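4.2 Surfaces and burners: what gets wiped and what doesn't

The kitchen diaries gave us 1,405 usable entries after cleanup (see 3.3 for what we threw out). Of these, 202 mention the stove or the counter right next to it. We take them together here. Most people in the sample did the same; they wrote "did the stove" and meant the counter too, or the other way around. Splitting them after the fact would be guessing.

First thing to note — wiping is almost never one job. Diary writers describe a quick pass and a proper pass. Quick pass: flat areas, one cloth, no lifting. Proper pass: grates off, burner parts off, soap, sometimes a toothbrush. The quick pass is tied to meals. The proper pass is tied to nothing much. Guests, a spill, a bad mood. One writer from the Fodosmont group put it as "when I can't stand looking at it any more," and we ended up using that as an informal code for a whole set of entries.

Households in Esen reported more proper passes than those in Fodosmont. We don't want to make too much of it. The Esen group was recruited partly through a cooking class, so they may just cook more, or care more, or write more. Entry length was also higher there. See the limits section.

What counts as clean differs by part. For counters the test is the hand: people run a palm over the stone and feel for crumbs or sticky spots. Speckled stone came up again and again in this regard, mostly as a complaint and sometimes as a blessing. Crumbs vanish into the pattern. "I bought it so I wouldn't see the dirt and now I can't see the dirt," (Vanags group, third diary). For burners the test is the flame. Uneven flame, slow lighting, a smell. So a burner can look awful and still be left alone for weeks, while a counter that looks fine gets wiped twice before lunch.

Third area, and the one we had not planned for: the edges. Gaps between stove and counter, the lip along the front, the space under the grate arms, the ring around each burner. We had no code for these in the first draft of the scheme. Fotini Nikolaidis added one after reading the Junder diaries, where edges turned up in 111 entries, often with strong language. Recoding took most of August. The final code, EDGE, covers any place where two surfaces meet and a cloth can't lie flat. Parts of a gas burner fit it well, with a ring, a grate and a slotted head all sitting close together (Figure 3). 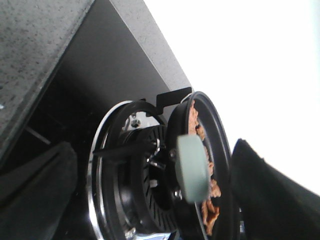 Figure 3. Gas burner and nearby stone surface.

Tools change once people reach an edge. Cloth goes down, something thin comes out: knife tip, toothpick, old toothbrush, fingernail in a paper towel. Only 17 writers owned a brush bought for the purpose, and several of those said they had lost it. The slots around a burner head get the most careful language in the whole set. People worry about pushing dirt further in, or about bending the igniter. A few refuse to touch it at all and leave it to a partner, wich shows up in the diaries as a kind of handover ("I do the top, he does the insides").

Order matters too. Nearly all proper passes start at the burners and end at the counter, with the reason given that loose bits fall outward. But the loose parts need somewhere to sit while they soak or dry, and that somewhere is usually the counter, which then has to be cleared first and wiped again after. So the counter gets done twice. Writers rarely log the first one. We only caught it in follow-up calls, the last of them on 30/07/2018, by which time a good part of the coding was already finished. Earlier counts for counter wiping are therefore low, and we left them as they are.

One more point on edges. They are where writers stop. Entries break off with "good enough," "rest tomorrow," "ran out of steam." Tomorrow seldom shows up in the next entry. We read this as a real feature of the work and not as sloppy diary keeping — the same writers are exact about dishes and laundry. Section 4.3 looks at sinks, where the stopping point is much harder to find becuase the water keeps running and the job keeps going.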